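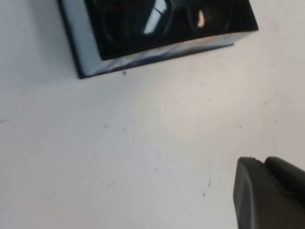 One of the parents on the Sirnescombe bus asked whether the reading mornings were going to stop at Easter like the last lot did, and I was very glad to be able to say no. So thank you for that, before anything else! I know these reports are meant to start with the numbers but I'd sooner get the thank you in first.

Right, the numbers. We've now lent out 307 books since the mobile library started its new round in January, against 40 in the whole of the autumn when we only had the shelf in the Kirmont waiting room. The round has 14 stops. It was going to be 12 in the bid, as you'll remember, but the two ends of Cedodville are so far apart on foot (and the hill between them so horrible with a pushchair) that it made no sense to treat it as one stop, and then the Chávez bakery offered us their yard on market mornings and I wasn't going to turn that down.

Spending first. We have used £2,765 of the grant so far. Most of that went on diesel, insurance and the new tyres, which I'd hoped to put off until summer, but the garage was quite firm with me. The rest was books, plus a box of those clear plastic jackets that make everything look newer than it is. I've put the receipts in the shared folder, in date order apart from the insurance one, which came late and is at the bottom.

What's being borrowed has surprised me a bit. I bought heavily for the under-sevens, going by what the schools said, and those do go out, but the thing people ask for over and over is large print. Crime mostly, and sagas, and anything with a farm in it. We ran dry of large print by the third week of February and I had to go round the charity shops in Kirmont with a carrier bag. I'd like to move a slice of the children's money across to cover this in the next quarter — I've marked the lines on the budget sheet and would need a yes from you before I do it.

The reading mornings are going well at Sirnescombe and so-so at Cedodville. At Sirnescombe we have the hall, it's warm, there's a kettle, and people stay on after the story for a natter and usually take a book home. At Cedodville we're still in the van itself, and with the side door open in February you can imagine how long anybody wanted to sit. I've asked the chapel about their back room and they're thinking about it. If they say yes there'd be a small charge for heating, which I think we can find out of the room hire line without asking you for more.

Things that haven't worked. The text message reminders were a waste of money, I'm afraid. People told me they liked them and then came on the wrong morning anyway, and a good few of our older borrowers don't read texts at all. A card through the door with the dates on has done much better, so I've let the text service lapse and gone back to cards. The online catalogue isn't ready either. I said it would be done by March and it won't be, as I badly underestimated how long it takes to type everything in between stops. May looks more likely, and I'd be grateful if we could change the date on the plan.

Late books are fine, by the way. You asked about that last time. Hardly anything is missing, and what is tends to come back in a heap when somebody has a clear-out. We still don't charge fines and I'd be very sorry to start.

For the next three months I'd like to get the Cedodville room settled, restock the large print, finish the catalogue and try an evening stop at Kirmont from 6 pm, for people who are at work when the van comes round — several have asked, and the car park is free by then. I'll need to check what the insurance says about driving back in the dark, so please don't announce it yet.

If you'd like to come out with us for a morning you'd be very welcome. We leave at 8.30 and the heater does work, though you may want a second jumper.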